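Search this site
Go
Advanced search
Course pages A-Z

Practical Robotics, session notes 5 - picking up awkward things
Tutor: Ivana Zúñiga. Bench help: Bouchra Fawzy.
Notes updated June 12, 2019

Written up fast after the session so forgive gaps. Read with your own scribbles. Slides are on Prakside under the module folder, same login as before.

Where we'd got to

Last session = cubes. Cubes are easy. Flat sides, fingers close, faces line up, job done. Most groups had the arm lifting a cube and putting it down on the mark by the end. Good. Now forget most of that, curved things behave differently and glass worse again.

Why round objects are a pain

Two parallel fingers on a cylinder = two thin lines of contact. On a bulb shape (think round bottom flask) it is nearer two points. Points let the thing swing. If you grip above the middle of the weight it hangs, fine. Grip below it and it wants to tip over, and the harder you move the arm the more it wants to.

Neck or body?
Neck: narrow, easy for the fingers to get round, weight sits underneath. But small target, and a few mm out in your position means you knock it instead of gripping it.
Body: big target, forgiving sideways. But the curve pushes the fingers up or down if your height is off. You'll see the bottle creep as you close.

Ivana's rule of thumb for this course: neck if you trust your calibration, body if you don't. Group 3 please redo your calibration before arguing about this again.

Glass

Slippery, and stiff. Doesn't give, so force goes up very quickly once you touch. Close in two stages. Fast until just short of contact, then slow until the current rises, then STOP. Do not use the full close command from the cubes script. It was written for cubes.

Also clear or tinted glass is hard for the depth camera. It sees through, or sees a reflection off the ceiling lights, and gives you holes or a surface in the wrong place. More on that below.

The wrist view

You get a camera at the wrist plus the one on the post. Everyone relied on the post one for cubes. For the bottles you need the wrist one for the last bit of the approach. Things to get used to:

- the fingers are always in it, big, at the bottom. Mask them out before you run any detection or you'll "find" a large black object every single time (two groups did)
- the gap between the fingers is your aiming line, object should come down into it as you approach
- near things hide far things. Go in from one side and a bottle can vanish behind whatever is next to it
- the backgound changes as the arm turns, so don't tune your thresholds from one pose only
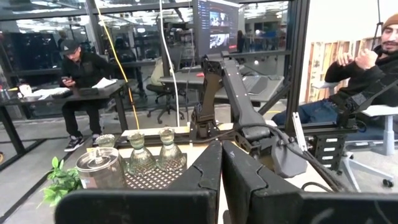
Fig. 1. Wrist view before the approach. Three bottles at the black tray, the left one partly behind the clear container.

Look at the left bottle in Fig. 1. A detector that has only learned whole bottles may well miss it or draw the box too small, and then your grasp centre is wrong. Options, in order of how much work they are: move the wrist and look again; plan the right hand bottle first; shift the container; train on part-hidden examples. Start with the first. Cheap and works more often then you'd think.

Clear plastic has the same depth trouble as glass, so expect holes there as well. The paper label on it will come back fine, being paper. Can be handy for checking your depth is working at all.

And the second arm. It's in your workspace whether your script uses it or not. Planner must know about it. If you comment out the second arm in the scene file to "make planning quicker" (you know who you are) the planner will happily go straight through it. Same goes for the black mounting frame, and keep wrist paths clear of the hanging cables, the planner has no idea they're there.

Green leaves are a nuisance for colour matching if your bottles are greenish. Use shape as well as colour. Worked on the board, see slide with the two histograms.

Numbers for the bench

Settings below are for OUR grippers only, don't copy them to the ones at Ikbridge, different fingers.

Open position before approach: 217
Position to switch to slow close: 115
Pause after contact before lifting: 3 seconds

The 115 is a starting value. Adjust for your bottle. Write down what you ended up with, with the reason, it goes in your log.

Procedure

1. Home both arms. Say "homing" out loud first.
2. Check both camera feeds on the monitor.
3. Run detect, save the output even if it's rubbish. Especially if it's rubbish.
4. Pick one bottle. Move to pre-grasp above it, stop there.
5. Compare wrist view with where you thought you'd be. Correct.
6. Slow descent, two stage close, pause.
7. Lift a little. Hold. Look for swing.
8. Put it back, open, retreat straight up. Not sideways!

Someone on the stop button the whole time. If glass breaks, stop the arms, call Bouchra, don't pick bits up with your fingers.

For next time

Read the Maddocks handout on grasp quality, first half only. Second half is heavy going and not needed till the project.
Bring 5 logged attempts per group. Failed ones count, marks are for the explanation.
Project groups using the Timlow code: pull the newest version before you start, the old one has the fingers swapped left/right.

Questions to Bouchra by the module forum please, not email, others will have the same one.

Still to add: diagram of contact points, was on the whiteboard and got wiped. If anyone copied it down pls send.

We use cookies to remember your settings and to see which pages are used. Accept all / Manage cookies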